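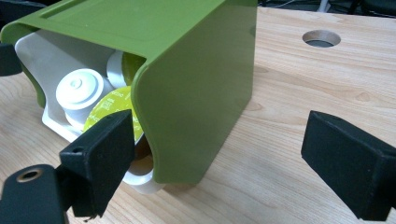 Plarnidside, Fri 13 January

Capsule bin clean-out. Green housing, white inner tray. The tray pulls from the open end. Keep it level or the capsules roll.

White capsules and yellow-green ones share the bin. Lid print is too small to sort by. Sort by color. 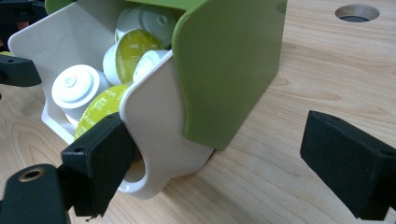
Five in the bin, white and yellow-green mixed.

Wash the tray by hand, wipe the housing with a damp cloth. I do mine every 30 capsules. At 50 the rim gets sticky.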